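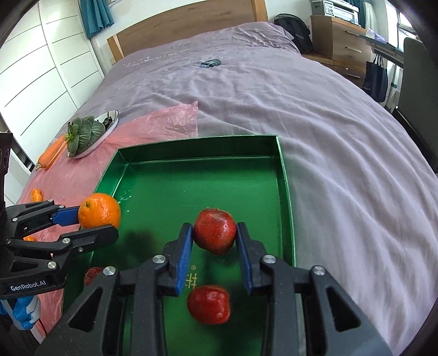
Gripper pair check, Soltero fruit and veg set

Filled in by: Shiela Evangelista
Second pair of eyes: Tzu-hsuan Tam
Where: Wan, back bedroom
Why now: right gripper jammed shut during a tray run, thumb pinched

Okay, so the short version first. I was partway through a run of picking fruit out of the green tray and putting it back when the right-hand gripper closed and stayed closed. Trigger all the way out, fingers still shut. I did the thing we all know not to do and reached around with my left thumb to pop the fingers open, they let go all at once and then shut again, and I got a good pinch between the pads. No blood, a red mark and some words my mother wouldn't like. Tzu-hsuan took the battery out for me (thank you!) and we stopped for the day.

What we found when we opened it up at the kitchen table: a little twist of the pink plastic sheet wedged down inside the inner pivot, and one screw cap on the same side that turned with a fingernail. I'd had that gripper open the evening before to clean it, so the cap is on me. The plastic is on all of us, because the sheet has been shedding bits at the corners for a while and we kept using it.

I've gone down the whole list for both hands, including the parts that had nothing to do with it. Marks are OK, FIX (done before next run) and STOP (don't use until somebody signs).

PART 1: THE GRIPPERS

1. Fingers open fully when the trigger is released
Left: OK
Right: STOP, now OK
Comment: Opened and closed it 300 times in front of the TV after the repair and it didn't hang once. Tzu-hsuan did another batch the next morning and was happy too.

2. Screw caps tight, both sides of both fingers
Left: OK
Right: FIX, done
Comment: One loose, see above. Snug is enough, please don't lean on them. I put a dot of paint marker across each cap and the frame next to it, so if the dots don't line up you know it moved. Silver marker was a silly choice on silver caps and I'll redo them in yellow.

3. Finger pads seated, no lifting at the corners
Left: OK
Right: OK
Comment: The pads weren't the problem this time. We've been changing them at 1000 grabs and I see no reason to stretch that. Tzu-hsuan asked if we could go to 2000 to save on pads. I'd say no for the apples, they're slippery little things and a worn ridge means you squeeze harder.

4. Nothing caught in the joints or cutouts
Left: FIX, done
Right: STOP, now OK
Comment: Yes, the left had a crumb of plastic in it as well! Much smaller, sitting in a corner where it wasn't touching anything that moves. Look with the phone flashlight from both sides. From the front alone I would have missed it.

5. Handle, trigger and wrist strap
Left: OK
Right: OK
Comment: Right trigger spring feels a hair softer than the left. It always has. I wrote it down anyway so there's a note if it gets worse.

6. Battery comes out with one hand
Left: OK
Right: FIX, open
Comment: This bothers me more than the jam does. I couldn't get the battery out with my free hand while the other one was in trouble. The latch is stiff and faces the wrong way for a left thumb. I've asked Munmont for a pull tab. Until it shows up nobody runs the right gripper alone in the apartment, and that includes me.

PART 2: THE BED AND EVERYTHING ON IT

7. Plastic sheet whole, no torn corners or loose strips
FIX, done
Comment: Old sheet binned. The new one is the same pink stuff off the same roll, so it'll go the same way sooner or later. Look at the edges before each run, and if you can pull a strip off with your fingers, change it. Wrinkles are fine. We want wrinkles.

8. Tray sits steady when you press on a corner
OK
Comment: Steady enough on a mattress, anyway. It tips if you kneel on the bed next to it, so don't kneel on the bed next to it.

9. Tray edges smooth
OK
Comment: Ran a cotton ball along all the edges and nothing snagged. I half expected the metal to be what was cutting the sheet, but I couldn't find a sharp spot anywhere.

10. Dishes not chipped
OK
Comment: Any dish with a chip goes back to the kitchen and stays there. 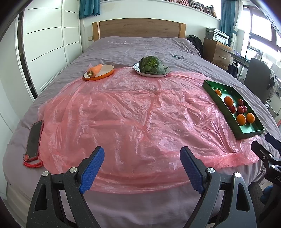 Page last changed: July, 4:15 pm, by Shiela (items 11 to 17 and the comments)

11. Phones, cables and straps kept clear of the working area
FIX, keep reminding
Comment: Guilty. My phone with the red strap lives on the edge of the bed next to the sheet, and a strap is exactly what would wind itself into a pivot. There's a small dark cable coiled up behind the dishes too. Both off the bed before we start, please. The desk is two steps away.

12. Fruit and veg in decent shape
OK
Comment: Anything split or leaking comes out. Plum juice on the pads is a pain to get off and it dries sticky.

13. Floor clear where you stand
FIX, done
Comment: Backpack moved out from beside the bed, chair pushed in. If a gripper grabs you, you step back without looking. I did, and I was lucky with the chair.

PART 3: BEFORE YOU PRESS START

14. Open and close each hand empty, 10 slow, 10 fast
OK
Comment: Listen as well as look. The jam made a small dry click on the runs just before it happened, and I heard it and carried on. A click means stop.

15. Both people know who pulls the battery
OK
Comment: Say it out loud. It feels goofy for a day or so.

16. If the fingers stick
Hand off the trigger, gripper down on the bed, battery out, wait 30 seconds, then look. Fingers stay away from fingers, ha. If there's fruit in it, leave the fruit in it.

17. Write it in the Grurkance log the same day
FIX, done
Comment: I wrote mine up late and had already forgotten which dish I was reaching past.

COMMENTS

Tzu-hsuan Tam: Signed for the right gripper, item 6 still open. I'd like item 4 done again halfway through long runs. The bit I pulled out was folded over several times, so I think it had been working its way in for a while.

Shiela: Agreed, added to the next version. Thumb is fine, by the way, it only complains when I open jars.

Tzu-hsuan Tam: Okay on the pads, I give up, 1000 it is. Can we get a thicker sheet though?

Shiela: Looking! The thicker one I found only comes in clear, so I need to ask Munmont if the color matters for the set. Will put the answer under item 7.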